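Subject: Re: [roomcare] anybody working next to a robot yet?
List: roomcare, September archive

> We're hearing our place might get one of these bathroom robots next year
> and the break room is split down the middle. Half of us think it's a
> gimmick and the other half are updating their resumes. Is anyone on the
> list working with one day to day? I don't want the brochure. I want to
> know what it does to your shift, and whether they raised your room count
> the minute it rolled in.

Hi all,

I can answer this one! I'm in housekeeping at Roremia in Koldale, and we've had the robot on bathroom counters in the Escobar wing since spring. The Escobar is the old long-stay wing, the one with all the marble and the gold mirrors, and people live in those rooms for weeks, so the counters fill up like you wouldn't believe. Travel tubes, cotton pads, wrappers, half a dozen little bottles. If you've done long-stay you know exactly what I mean.

The quick version is that it does counters and only counters. No toilets, no showers, no beds, no hair in the drain (I asked, believe me). It picks small stuff up off the vanity and puts it where it's been told to, and then one of us comes through and does the cleaning. The hand is two arms of metal linkage that close on whatever's between them, with GALBOT printed across the black part. I was picturing something more like a glove.
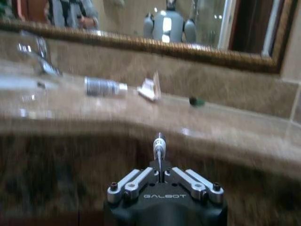

What it does to my shift

You asked, so I'll go through it the way my day goes. I used to have 16 rooms. On paper I still do, but 3 of them are now what our scheduler calls "assisted," and those are the ones I spend with the robot. So to your last question, no, they didn't raise the count when it came in. They did try to in June! The scheduling sheet (we use Trelurgate, anybody else?) has a box for minutes per room, and somebody knocked our minutes down on every assisted room as if the counter was half the job. We kept our own times on paper for a couple of weeks and took them upstairs, and the minutes went back to where they'd been. Keep your own times from the very first shift. I can't say that loud enough.

What has changed is the order of everything. I used to start at the vanity and work toward the door. Now I start with the bed and the trash in the main room and let the robot have the bathroom, and I go in after. It takes up the whole space in front of the sink, so there's no squeezing by with a bucket. The first week I kept walking in on it and having to back out again with my arms full of towels. If your bathrooms are narrow, ask your managers to think about that before anything gets delivered.

The other change is deciding. Whose job is it to say what's trash? In a checkout room it's easy, but long-stay is all judgment calls. A flattened tube with a bit left in it might be somebody's prescription cream. We fought over this one for a month, and where we landed is that in an occupied room the robot tidies, a person goes over the trash before it leaves the room, and anything with a pharmacy label stays put on the counter. It means I'm still looking in the can every time. I don't mind that. I'd rather look than have a guest crying at the front desk over an eye drop bottle. 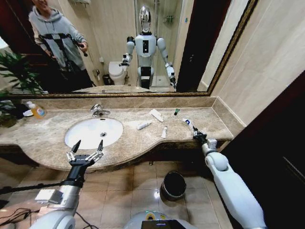 My back is the thing I didn't expect to be writing about. I've been doing this work 21 years and leaning over a deep counter to reach the little stuff along the backsplash is right up there with tubs for me. Doing it once is nothing, but doing it all day adds up, and on assisted days I go home feeling noticeably better. I'm not a doctor and that's one person's back, so take it for what it is. The flip side is that it's slow to watch. It had hold of a skinny little tube with a blue cap over on the right side of the counter when I stuck my head in, with more toiletries still lying around between there and the sink, and I could have swept the whole lot up in one hand. So if anyone tells you it's there for speed, ask them to show you. For us it pays off only when I'm busy with something else in the meantime.

Now the jobs part, since I know that's what your break room is really talking about. We haven't lost anybody in the Escobar. Two of the younger people got trained to set it up and sign it off, and they get a bit more an hour for it, and I'm glad for them, but it wasn't offered around first and that caused some hard feelings. I would have liked to be asked! I might have said no, but I would have liked to be asked. What I can't tell you is what happens when somebody upstairs decides to leave a position open after a retirement because "we have the robot now." We got it in writing that assisted rooms don't count toward cutting hours, and it runs for 15 months. After that, who knows.

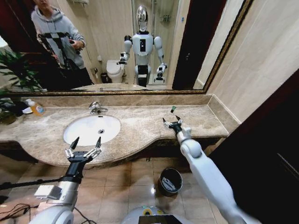 Escobar vanity. Green cap at the back on the right, trash can on the floor below.

A few odds and ends I jotted down for you before I forget:

Lift the soap dish and the big bottle yourself when you wipe. We leave both by the sink and work around them same as always.

Mind your feet around the cables. I've learned to look down first.

Plants! The guests in long-stay bring plants, and the leaves hang over the counter. We slide them to the far end before we start.

Tell the guest. We put a card on the door now. Early on we had a lady come back from breakfast and find it standing at her sink, and she was very nice about it, but she did ask to be moved to a different wing.

Wear your regular shoes and do your regular job and don't let anyone talk you into "helping it along." I caught myself lining bottles up for it the first week like I was setting a table. If you have to do that, those are your minutes and they should be on your sheet.

So which half of your break room is right? Neither one, from where I stand. Mine is useful for one piece of the work and I'm still tired at the end of the day, just in slightly different places. If your managers haven't set a date yet, get your questions in about minutes and training now while they still want everybody to be happy about it.

Does anybody have one in short-stay rooms, where it's all checkouts? I'd love to hear how you handle the turnaround, and whether you're on Trelurgate too and what you put in that minutes box.

Greetings from Koldale,
Escobar wing, early shift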